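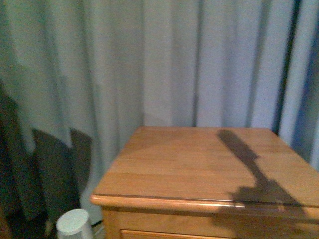 The Lutton Arm Project set out to build a low-cost robot arm that can place and retrieve small household objects on furniture already present in a home. The work was carried out in a shared workshop and in one domestic room, and this report covers the second build phase, which began in May. Testing in the home introduced a difficulty that had been absent in the workshop. The nightstand top has a smooth, lightly glossy finish, and under light from above the arm throws a dark gray shadow across the right portion of the wood, over the rounded front molding and onto the face of the cabinet. The first version of the detection program treated such shadows as solid objects and stopped the arm before it reached the surface.

1. Mechanical work

The upper link was shortened to 464 mm after the original link was found to flex under load. The joints use Poltico hobby servos, and the wrist bracket was printed twice, as the first print split along the screw holes. Full reach from the base is now 600 mm. The base plate was purchased from Millitz and drilled by the team. One hole was misplaced and has been left unused.

2. Control and sensing

The control board is a Nkuna unit programmed over a serial cable. Each movement is divided into short steps, with a pause of 20 ms between them. To address the shadow problem, an empty-surface reference is recorded before each session, and the program compares both brightness and color with that reference. A region that is darker but keeps the hue of the wood is ignored. The method requires that the room lighting stay constant. When a lamp was moved during one session, the reference had to be recorded again.

3. Results

The revised program was run for 1000 steps over the bare surface without a false stop. Placement of a small box was less dependable near the front edge, where bright reflections on the molding were sometimes read as part of the box. The team did not resolve this within the project period. A matte cloth reduced the errors but was rejected, as the project requirements call for unmodified furniture.

4. Remaining work

The cable from the wrist to the base still catches on the elbow joint and needs a guide. The grip pads should be replaced with a softer material before glass items are attempted. Wiring diagrams and the parts list are kept with the workshop copy of this report.

Report submitted Nov 12, 2021.

This site uses cookies to improve your visit. By continuing to browse, you agree to our use of cookies. Accept | Manage settings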